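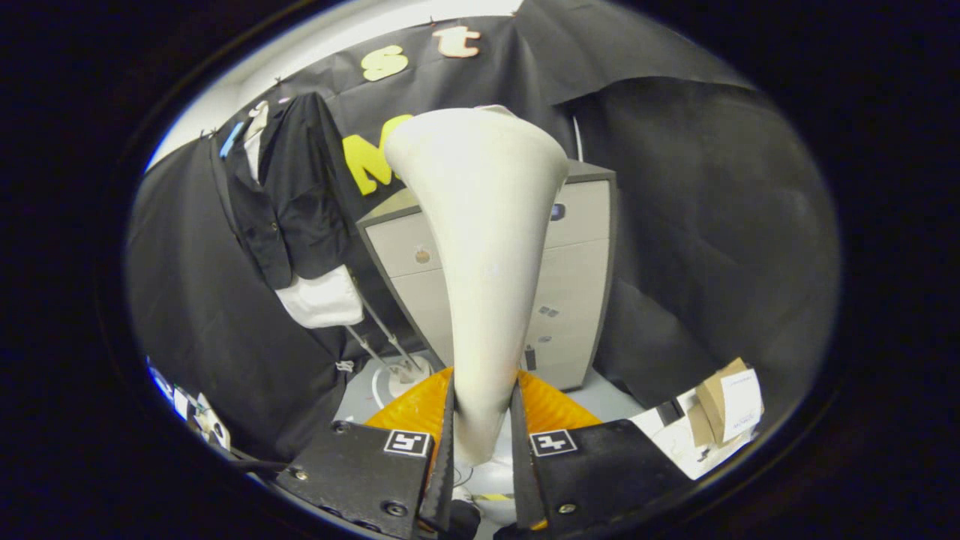 Drullow cone vase, the tall white one: three weeks in

Quick one, I have a booth to pack and the kettle's on. Somebody on the stallholders board asked if the Drullow is worth it over the cheaper Joubert and I said I'd write it up, so this is me writing it up.

Short version: yes for looks, mostly yes for use, no if you want to put real water in it and leave it near a small child.

What it is. A cone. Wide flared mouth, tapers all the way down to a skinny neck. White, matte, very plain. I bought it for my display corner, the one with the black drapes and the cut-out letters pinned up, and that's where it looks best by a mile. Pale thing on black fabric, you can see it from across a hall. My black shirt on its stand used to be what people looked at first. Not now.

Paid 123 for two, which hurt. The Joubert pair would have been less than half that. I had the Jouberts last year and they yellowed along the rim and one split in the car, so.

Finish

Good. Smooth, no seam I could find with a thumbnail. It does pick up fingerprints if you've been eating chips, wipes off with a damp cloth. Don't use the green scrubby side of a sponge, I did it once on the second one and now there's a shiny patch. My fault. Under the hall lights you get a soft gray shadow down one side and a bit of sheen on the other, looks more expensive than it is. Photographs well too, which matters more than I'd like to admit as half my orders come off photos.

The neck

This is the part to think about before you buy. It's narrow. Like, really narrow for the height. Looks elegant, and it's also where you'll grab it every single time, as the top is too wide to get a hand around. Pick it up by the neck and the weight is all above your hand so it wants to lean. You get used to it. Marta Bondarchuk has the stand across the aisle from me and she carries hers with one hand on the neck and the other inside the mouth, and I've copied her since. Much better.

Cleaning down in there is a pain. Bottle brush, a thin one. Or a rag on a chopstick.

Flowers

Dried stuff, great. Pampas, bunny tails, eucalyptus, anything with a bit of spread. The flare lets it all fall outward without fussing. I did a bunch of wheat in December and left it alone for the whole run.

Fresh flowers, meh. Short stems just slide down and sulk at the bottom. You need long ones, and a lot of them, or it looks like a funnel with three daisies in it. I measured and it takes some 320 ml before it starts feeling top heavy to me. More than that and I get nervous. If you do want fresh, put a handful of gravel in first. Helps a lot.

Empty is also fine! Probably my favorite way to use it, to be fair. It's a nice enough shape to stand there doing nothing.

Packing it

Came in a good box, double wall, molded insert. Keep the box. I threw one out and had to wrap the thing in towels for the Skestdale fair and it took up half the back seat. The cone shape doesn't nest with anything else I own. Two of them do go mouth to base in a long crate if you pad the necks, took me a while to work that out.

Buying it

Ordered from Warholm. Delivery was slow, they did answer emails. One arrived with a small chip under the rim and they sent a replacment, no arguing, didn't want the old one back. It's now in my bathroom holding toilet brushes wait no, paint brushes. Chip to the wall.

Things I'd change
Wider neck, even a little.
A bit more weight low down.
Sell them singly, it's pairs only right now and not everyone has room for two.
Felt on the bottom. I stuck my own on, took a minute.

Would I buy again? For the display, yeah. For the kitchen table at home, no, I'd get something squat. If anyone has found a lid or a liner that fits the mouth let me know, I've tried two and niether one sat flat.

Four out of five. Off to load the car.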